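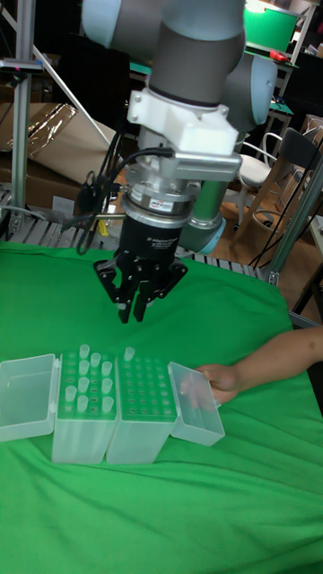

Refilling pipette tip boxes by hand is the job you get when you are new, when you are being punished, or when the person who places the orders forgot that pre-racked tips cost more than loose ones. I have qualified on all three counts. Before you touch a single tip, set up the bench. Spread a cloth in one solid color, and never mind the wrinkles. Green works well. Stand two boxes on it side by side and flip both lids all the way open, so that you aren't holding one up with your wrist for the next half hour. With the racks bare you can see the cloth through the holes, and a clear tip standing in one of them will show up later when your eyes have quit.

What you need:
Two empty tip boxes of the same make
A bag of loose tips that fit them
Fresh gloves, and a spare pair for when you scratch your nose
A marker and some tape
Something to listen to

Check the fit first. Our lab buys its boxes from Gatov and its bulk tips from Flalley, on the theory that a tip is a tip. It is not. Drop one in a corner hole and one in the middle. They should go in without pushing and stand straight up. If they lean, or sink until the collar disappears, you have the wrong bag, and it is much better to learn this now than on the second box.

Wipe the racks and let them dry. Then look through the sides of the box for old tips lying on the bottom. There is always one. Lift the rack out, remove it, and put the rack back the same way around.
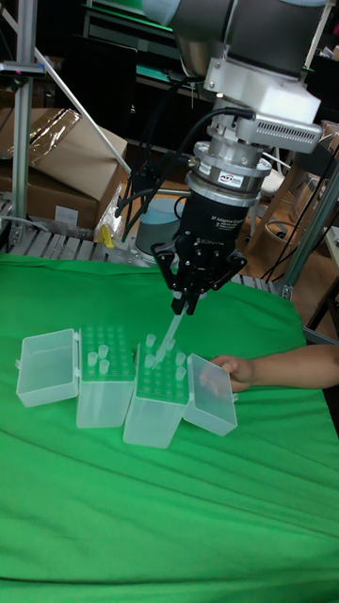
Now load. Hold each tip by the wide end, point down, and keep your fingers off the lower half. Start in the back row and come toward you. If you start in front you will spend the rest of the job reaching over your own work, and your sleeve will find every tip you have placed. Let the tip drop the last little bit into the hole -- pushing it just jams the collar, and then it comes out with its neighbors when somebody tries to pick it up.

Take one at a time. I know people who grab a fistful and sort of sow them. Those people also leave the centrifuge unbalanced.
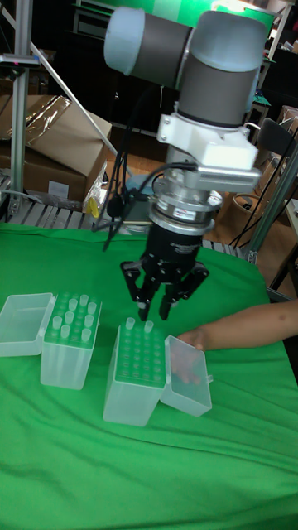

Finish one box before you start the other. This is the rule everyone agrees with and breaks by the third row, usually by parking a few strays in the next box over "for now." You end up with a cluster of eleven tips in the left box and a couple standing by themselves in the back row of the right one, and neither box is any use to a person with a multichannel pipette. Pick the fuller one, fill its gaps, and move the strays over last.

When a box is full, run your eye along each row at tip height. Anything standing tall gets a light tap. Close the lid slowly. If it resists, open it again and find the crooked one, and please don't lean on it.

If the tips need to be sterile, put a strip of autoclave tape across the lid and leave the latch loose so steam can get in. Follow the cycle on the tip bag. Let the box cool all the way down before you move it, and write the tip size on the tape. "Small" is not a size.

Full boxes go on the shelf above the Mulari balance, new ones behind old ones. Put the empties back in the bin for whoever is new next.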